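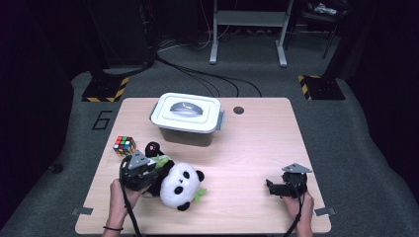

Week 9: Plastics in the household
Handout prepared by Liliana Marras

Reading for this week: Chapter 9 of the course reader, plus the Nedstead audit summary (tables only). Bring the summary to the tutorial.

1. Where we are up to

Last week covered chain length, branching and crystallinity. This week applies those ideas to ordinary goods: storage boxes, toys, drink bottles, carpet fibre, plush fabric. You won't need to memorise trade names. You will need to say which family a polymer belongs to and give one property that follows from its structure.

2. Thermoplastics and thermosets

A thermoplastic softens on heating and hardens again on cooling. The chains are held to one another by fairly weak forces, so they can slide past each other once there is enough energy. Polyethylene, polypropylene, polystyrene, PET and PVC all belong here.

A thermoset is cross-linked. Once cured it will char before it melts. Melamine tableware and epoxy adhesives are the usual household cases. Students often put silicone bakeware with the thermoplastics – it is a cross-linked elastomer and doesn't melt in the oven.

3. Clear, cloudy and opaque

Light scatters where crystalline and amorphous regions meet, if those regions differ in refractive index and are large enough. This is the reason an unpigmented semi-crystalline plastic tends to look milky. Amorphous polystyrene can be made glass-clear.

Pigment changes the picture. Titanium dioxide gives a strong white in almost any polymer. A storage container with a white lid and a translucent body can therefore be the same base polymer throughout, or two different ones. Colour alone won't tell you. Look for the moulded resin code underneath.

4. Density

Polypropylene: 0.90 to 0.91 g/cm3
Low density polyethylene: 0.91 to 0.93 g/cm3
High density polyethylene: 0.94 to 0.97 g/cm3
Polystyrene (solid): 1.04 to 1.06 g/cm3
PET: 1.33 to 1.39 g/cm3
Rigid PVC: 1.3 to 1.45 g/cm3

The first three float in fresh water. The others sink. Fillers such as talc or glass fibre push the figure up, and foams fall well below it, so the float test is only useful on solid, unfilled samples. Wipe off air bubbles before recording a result.

5. Glass transition

Below the glass transition temperature an amorphous region is stiff and glassy. Above it the same region is rubbery. For PET the transition sits near 70 °C, and a drink bottle filled from the kettle will shrink and go out of shape even though PET melts at well over 200 °C.

Polypropylene homopolymer has its transition close to 0 °C. Tubs left in an unheated shed over a July cold snap in the high country can crack when dropped. Manufacturers often copolymerise with ethylene to improve toughness in the cold.

6. Hinges, latches and fatigue

Polypropylene is well known for the living hinge. Flexing a thin moulded section lines up the chains along the direction of stress, and the hinge can then be bent many thousands of times. Polystyrene in the same shape snaps early.

Separate clip-on latches are a different design. They can be replaced when broken and can be moulded from a stiffer resin than the box.

7. Case study: the Nedstead audit

The audit recorded 2,630 discarded household items over one collection season. Of these, 700 carried no readable resin code. Sorting staff at the Lagman depot assigned the uncoded items by float test and infrared reading. The two methods disagreed most often on filled polypropylene – see section 4 and work out which way the float test would have gone wrong.

When using the tables, note that Ruvness is listed separately from Nedstead even though both used the same depot. Add the two columns only for question 3.

8. Tutorial questions

1. Draw the repeat units of polypropylene and polystyrene. Mark the side group on each.
2. A clear cup cracks with a sharp edge and sinks in water. Suggest a polymer and one further test.
3. Using the audit tables, calculate the percentage of items with no readable code, for Nedstead alone and for the two areas combined.
4. Explain why a cross-linked polymer can't be recycled by remelting.
5. Plush toys are commonly made with polyester pile and polyester stuffing. What would you have to remove before the toy could be treated as a single-polymer item?

Written answers to questions 2 and 4 are due on 21st October. Hand them in at the Illano building, first floor, or upload a PDF. Photographs of handwritten work are fine if the structures are legible.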